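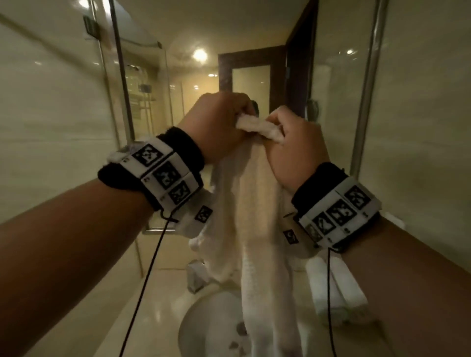
A white towel held up over a bathroom sink.

Troltstead towel bank to stay open through the spring

A towel bank that began with a carrier bag left on a doorstep has been given the use of the old ticket office in Troltstead until the end of the summer, much to the relief of the families, swimmers and hard-pressed guest house owners who have come to lean on it over the winter.

The Mahama Linen Share, named after the street where it started, collects towels, flannels and bath mats that people no longer need, washes them and passes them on free of charge to anyone who asks. It had been running out of Ohemaa Quansah's front room and, when that filled up, her hallway, her landing and for one rather trying fortnight her bath.

"I used to say to visitors, sit anywhere you like, and then I'd have to move a pile so that they could," said Ms Quansah, who moved to Troltstead from Suvberg with her two sons and has lived on Mahama Street ever since. "My boys were very good about it. But the younger one did ask me if we might have the stairs back by Easter, and I thought that was fair."

The idea came to her after a neighbour's boiler burst and soaked the airing cupboard underneath it. Ms Quansah put a note through the doors on either side asking if anyone could spare a towel or two, and by teatime she had far more than the neighbour could use. She washed the extras, folded them, and put the word out at the school gate and the launderette. Since then the share has handed on 378 towels, every one of them entered in a blue exercise book in her own handwriting.

Brayden Doucette, who runs the launderette on Isum Road, lets her have 3 machines after closing on two evenings a week and has taught her a good deal about getting the stiffness out of old cotton. Half the powder, he says, and a cup of white vinegar in the drawer where the softener would go. He is quite firm that fabric softener has no business near a towel, and customers who ask him about it should be prepared to stay a while.

Annick Chan, a swimming teacher at the Troltstead baths, was among the first to come asking. She had noticed that a few of the children in her beginners' class were drying themselves on their T-shirts and going home in damp clothes, and she didn't want to embarrass anybody by making a fuss. Now there is a shelf of clean towels by the changing room door and the children simply take one on their way past.

"They don't have to ask me, and I don't have to know," she said. "Some come back and some don't, and I've stopped worrying over which. It's a towel – if somebody has kept it, I hope it's doing them good."

The ticket office, shut since the bus company moved across the square, has running water, a good deep set of shelves and a counter that Ms Quansah is already very fond of. It will be open for six hours a week to begin with, on two mornings, and she hopes to add an evening once the lighting has been seen to. Bath towels are wanted most of all, and hand towels are always welcome. Very thin or torn ones needn't be thrown out either, as Nour Nimri at the animal rescue in Suvberg is glad of them for bedding and drives over to collect a load whenever she has room in the van.

Donations can be left at the launderette during opening hours. Please don't leave bags outside the ticket office overnight, as the gutter above the door is still waiting to be mended.

Efua Akolgo

Last updated: March 17, 2025

Get the Troltstead news in your inbox every morning. Enter your email address to sign up. You can unsubscribe at any time.

More local stories
Isum Road roadworks to finish early, says contractor
Suvberg choir looking for tenors
Baths to trial later opening for adult swimmers
Thirteen allotments free after waiting list is cleared
Letters: the square needs its benches back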